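Three clear nights on the back step

May 2020

I have owned a telescope for five years and until last month I had used it on fewer nights than I would like to admit. April changed that. I was at home every evening, there was hardly any cloud for most of the month, and the aeroplane trails had gone from over the house. I ended up outside on more nights than in the whole of the previous two winters.

The telescope is a small reflector on a simple wooden base that sits on the ground. I bought it second-hand from Tiziana Messina, who had moved on to something with motors. It has no electronics at all. You push it by hand until the thing you want is in the middle, and then you keep nudging it, as the Earth turns and everything slides out of view.

We are on the edge of Stindwood, on the side nearest the bypass. The sky to the south is orange up to the height of the roofs. To the north and west it is better, and straight overhead it is good enough to make out the fainter stars in the Plough once your eyes have settled. I give them twenty minutes. Less than that and I am wasting my time on anything dim.

The Moon

I started with the Moon because it needs no finding. For years I only looked at it when it was full, which is the worst time. The light falls straight on and everything looks flat. Half lit is far better, and you want to look along the line between the dark part and the bright part, where the shadows are long.

On the first night I stayed at low power and just moved up and down that line. On the second I put in the stronger eyepiece and tried to match what I saw to the map in the back of my old atlas. I got Plato, Archimedes and Copernicus without trouble. The Apennines are easy too, a curved range running down the side of Mare Imbrium. I spent a long while on the Straight Wall, a fault that shows as a thin dark line for a night or two and then turns bright later in the month when the Sun is on the other side of it.

I have been trying to draw what I see. The drawings are poor, but I notice more when I have a pencil in my hand. Craters I would have passed over turn out to have a peak in the middle, or a smaller crater sitting on the rim.

Venus

Venus was the obvious thing all through the spring, very bright in the west after sunset. Two neighbours asked me what it was. In the telescope it has a phase like the Moon, and over April I watched it go from nearly half to a proper crescent, getting bigger as it got thinner. It is best looked at early, while the sky is still blue. Once it is dark the glare is too much and it just swims about.

At the start of April it passed in front of the Pleiades. I had read about this in advance and still nearly missed it, having gone in to do the washing up. Binoculars gave the nicest view, with the planet sitting among the stars of the cluster and looking far too big for them.

Things further out

The Moon drowns out anything faint, so for galaxies I waited until it was out of the way. I had a short list written on card:

1. M81 and M82, above the Plough. Both fit in the same view at low power. One is an oval smudge and the other a thin streak.

2. M13 in Hercules, late on when it has cleared next door's birch. At 155 times it starts to break up into separate stars around the outside. I went back to it every clear night.

3. M51, near the end of the Plough's handle. Two soft patches close together and no sign of any spiral. I tried looking slightly to one side of it, as everyone says to, and that brought out the smaller patch.

4. The Leo Triplet. I found two of the three. The third is edge on and dim, and the sky is not very dark in that direction from here.

I met Pierina Dal Bello at the Trallness club two years ago, and she tells me that from her brother's farm M51 shows a hint of its arms in a telescope the same size as mine. I believe her. It is a matter of sky more than glass, and I will ask to be taken along when that sort of trip is possible again.
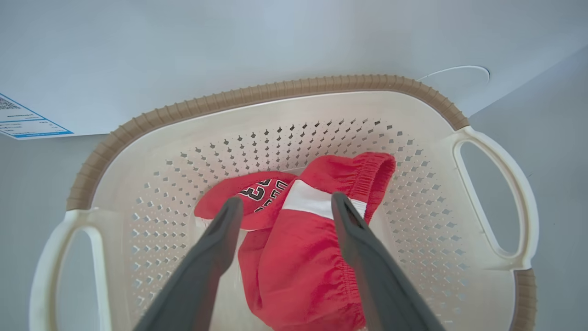 What I use

People have asked, so I will put it down. There are two eyepieces, a 25 mm and a Rizzi 8 mm that cost more than I meant to spend. I have a red torch, a planisphere and the atlas. The chair is a Sisis folding stool, which is the right height for most of the sky and wrong for anything overhead. I wear a hat even in May.

I had a look at the next size up of telescope and could have one for 300 pounds used, but it would weigh twice as much and I know I would take it out half as often. The one I have goes through the back door in one hand.

It needs to stand outside for a while before the view settles down. I put it out when I start cooking and it is ready when I am. The mirrors want lining up now and then, a job I used to dread – it takes five minutes with the right cap in the focuser.

The nights are getting short now and it is not really dark until very late. Jupiter and Saturn are both up before dawn, low in the south-east, over the bypass. I have set the alarm for them once and turned it off again. I will try again this week if it stays clear.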